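Kostilura Hand Kit: sample recordings and data card

README, last edited 12 February 2026
Kept by Guoqing Jia. Complaints about spelling go to Elfriede Riedl, who enjoys them.

What you are getting

The Kostilura is a pair of hand-held grippers sold by Senix to people who would like robot training data without first buying a robot. You hold one in each hand and do the job yourself, slowly, like someone eating peas with salad tongs. We had a pair on trial and recorded small-parts work with it. The sample set holds 446 clips. The full set comes to about 3,000 and is available on request.

Tasks

parts_box: hex nut and compartment box, both hands on the grippers
lid: opening and closing the same sort of box
handover: passing a part from one gripper to the other

Of the sample clips, 305 are parts_box. The rest are shared between the other two, with lid getting the better deal.
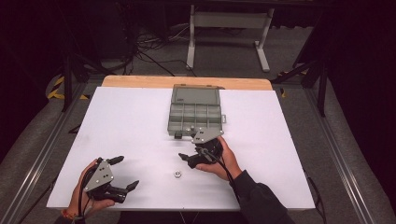

Hex nuts are a fair test of a gripper and an unfair test of a person. After a morning of it Elfriede reported that her thumbs had resigned. The tapered tips do better than we expected on small metal parts, provided you come in low and don't hurry. Coming in from above mostly teaches the model how to chase a nut.

The cables are our main grumble. Each gripper has one, and it wants to go wherever your forearm is going. Senix sells a sleeve clip for this. We tried it and went back to putting up with the cable.

Layout

clips/ one folder per clip
labels.csv task, operator, outcome
rejects/ 102 further clips, kept for anyone who studies failure

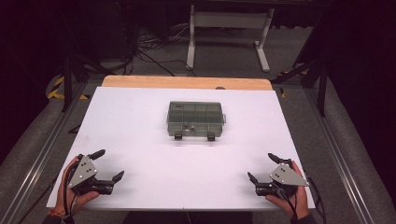
Compartment box with the lid closed, one gripper either side.

Known problems

Clips recorded in September use the old label names. Run the Flaron script first or nothing will match. The Shen viewer opens everything except rejects/, which may be tact.

Outcome labels were done by hand. "Partial" means whatever the labeller felt it meant that day.

Would we buy it?

One pair, yes. Two pairs, only if they shorten the start-up routine. Send questions to Guoqing, with the clip folder name in the subject line.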